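Omar Saab on "The Salt Clock" and the long road to Jeltisholm

Omar Saab picks up the phone already laughing. His neighbor's goat has got into the garden again, he says, and can I give him two minutes? I can. I've waited since August for this conversation, ever since I read The Salt Clock in one sitting and then went straight back to the first chapter.

For anyone who hasn't met it yet, the book is a middle-grade fantasy about a boy named Piras, who winds the clocks in the harbor town of Jeltisholm. One night he finds a clock that runs on salt water and tells the time in a place called Urum, a city that sank before his grandmother was born. He climbs inside (of course he does!) and meets Osar, a heron who used to be the city's judge and who would very much like to be a judge again.

"Osar came first," Saab says when he's back. "I had this bird who was always handing down verdicts. Somebody drops a spoon, he sentences the spoon. I wrote pages of that and had no story at all. I just liked being around him."

The story came from his grandfather, who repaired clocks and let the young Omar sit under the bench while he worked. "He talked the whole time, half to me and half to the clock. He'd say, 'Now, why are you lying to me?' For years I thought clocks could lie. I gave that to Piras word for word."
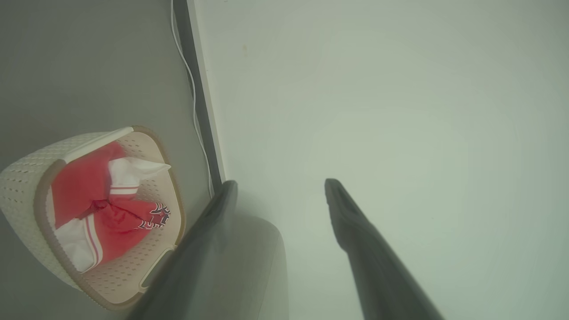 The first draft ran to 900 pages, written by hand in school notebooks. Saab sent a typed copy to his old friend Georges Sayegh, who teaches fifth grade and reads everything aloud to his classes. Sayegh read it over a winter and mailed it back with a pencil line down the side of every page where he thought a ten-year-old would start looking out the window.

"There were so many pencil lines," Saab says. "I was angry for a week. Then I read one of those chapters aloud in my kitchen and I started looking out the window myself."

What's left moves fast, and I love how it trusts its readers. The rules of Urum are never laid out in a lump. We learn that the drowned citizens can't say their own names when Piras asks a baker for hers and she hands him a loaf instead. The loaf matters later, and I won't say how, but I gasped on a bus.

I asked whether he had planned that from the beginning.

"No! I wish. The loaf was only a loaf. I got to the tide gate and Piras needed something in his bag, and I went back through the book looking for what he might be carrying. There it was, going stale since chapter six."

Then there are the drawings. Vilho Jääskeläinen worked in ink and a soft gray wash, and his Urum is all staircases and window shutters, with small fish hanging where you'd expect pigeons. Saab had never met him when the project started, and they wrote letters for most of a year. Jääskeläinen asked questions that weren't in the text: which foot Osar stands on, what the town smells like at low tide, whether Piras is left-handed.

"He's left-handed now," Saab says. "Vilho drew him that way, so I changed the scene with the key. It's a better scene. The lock is on the wrong side for him and he has to lean right over the water."

My favorite picture is the courtroom, a double spread near the end with Osar on his high perch and 71 clocks on the wall behind him. Yes, I know the number because the book tells you, and it's part of the plot.
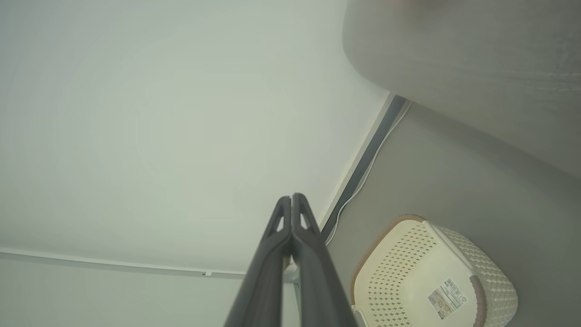 Reading it aloud

The print run was small, around 2,000 copies, and most of the readers Saab hears from are families and teachers who share the book at bedtime or after lunch. He's delighted by this. He reads every chapter out loud before he calls it finished, doing all the voices, and he has firm views on Osar's.

"People make him croaky because he's a heron. Please don't! He was a judge. He thinks he has a beautiful voice. Read him like a man who's about to sing at a wedding."

I tried this at home the same evening and can report that the spoon trial is twice as funny.

Books that came before

As a child Saab read whatever was in the house, mainly sea stories and a fat volume of folk tales with the back cover missing. The last tale stopped in the middle, with a girl standing at a well, and he used to lie awake inventing endings. He has since found a complete copy and hasn't opened it.

"Mine had a dragon," he says. "I'm pretty sure theirs doesn't."

And the next one

There will be a second book. Piras is a year older and the heron has opinions about that, too. Saab is four chapters in, Sayegh has been given a fresh pencil, and Jääskeläinen has already written to ask what the snow is like in Urum.

"I told him it doesn't snow, it's under the sea," Saab says. "He wrote back, 'Are you certain?' So now I have a chapter with snow in it, and I have to figure out where it comes from."

The goat, by this point, was back in the garden, and he had to go.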